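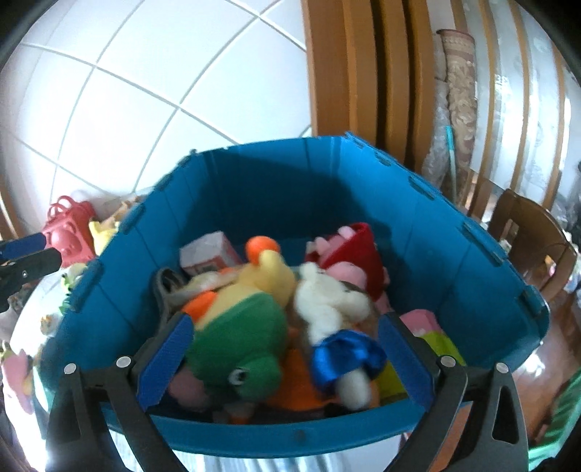
Preparing Wrist-Camera Recordings for Policy Training

Revised Tuesday, July 23, 2024

Scope

This page sets out the procedure for turning recordings from hand-held grippers into a training set for the Kadier controller. It applies to all recordings of mixed household objects, including soft toys in bins and packaged goods on tables. Staff working with the older Elitz arms should consult the separate conversion page before starting.

The procedure assumes that the Nurkton toolkit is installed and that the raw recordings have been copied to the project store. Do not work on the only copy of a recording.

Step 1. Check the lens model

The cameras use a very wide lens. Straight lines in the room, such as the grout between wall tiles, bow outward towards the side of the picture. The tracking software must know the shape of this distortion before it can recover the path of the gripper.

Open the calibration file and confirm that the lens type is set to fisheye. If the field is blank, the toolkit will fall back to a pinhole model without a warning, and the resulting path will drift whenever the operator turns the tool. Recordings processed in this way must be run again from the start.

Step 2. Recover the gripper path

Run the tracking stage on the mapping recording first, then on the individual demonstrations. The May collection contained 1553 demonstrations, of which 288 failed at this stage. The usual cause was a long approach into a deep bin, where the plush filled the view and few fixed features remained.

For failed recordings:

Set the feature mask to exclude the gripper fingers and pads.
Raise the feature limit to 3268.
Run the tracking stage again.
If the path still breaks, mark the recording as rejected. Do not join the two parts by hand.

Step 3. Measure the finger opening

The opening between the fingers is read from the picture and stored as a single value for each moment of the recording. The detector looks for the two finger pads and measures the distance between their inner edges.

Blue pads need particular care. A blue bin wall directly behind them can be taken for part of a pad, and the measured opening then jumps. Plot the opening against time and look for sudden steps. Where these occur, narrow the search region so that it follows the expected position of each pad.

Step 4. Mark the start and end of each grasp

Each demonstration should contain one grasp and one release. The labelling tool proposes both from the finger opening. Review every proposal when the object is soft, as a plush toy may compress for some time after first contact and the tool tends to place the grasp too late.

Thin, shiny packages present the opposite difficulty. The fingers may stop closing almost at once, and the tool may place the grasp before contact. Move the marker to the first moment at which both pads touch the package.

Step 5. Assign the object class

Use the short class list: plush, hard toy, tissue pack, box, bag, tool, other. A lotus-printed tissue pack and a plain one belong to the same class. Printed words should not be copied into the class field. Where an object is partly hidden and its nature is uncertain, choose "other".

Only the object that is grasped receives a class. Neighbouring items, however prominent, are left unlabelled at this step and are handled by the clutter estimate in Step 6.

Step 6. Run the clutter estimate

The clutter estimate scores how crowded the space around the target is. The score is used to balance the training set, so that easy grasps on open surfaces do not outnumber the difficult ones. Select the surface type before running it. The "table" setting expects a roughly level support and tolerates wrinkled coverings. The "bin" setting expects walls and treats the rim as an obstacle.
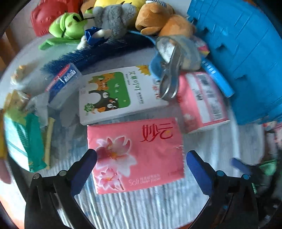
Choi asked, in a comment on the previous version of this page, whether the score should count objects that lie well outside the reach of the fingers. On crowded tables the estimate had come out high even when the target itself was quite free, and Choi proposed limiting it to the space through which the fingers would pass.

The proposal has been adopted. Set the clutter region to "swept volume" in the project settings. Scores produced with the former setting should not be mixed with new ones.

Step 7. Export and verify

Export the set in the Kadier format and replay 90 demonstrations in the viewer, chosen at random. Confirm for each that the gripper path is smooth, that the opening agrees with the picture, and that the grasp marker is correctly placed. If any replay shows a mirrored path, the left and right axes have been exchanged in the export profile. Correct the profile and export the whole set again.

Record the toolkit version and the calibration file name in the project log.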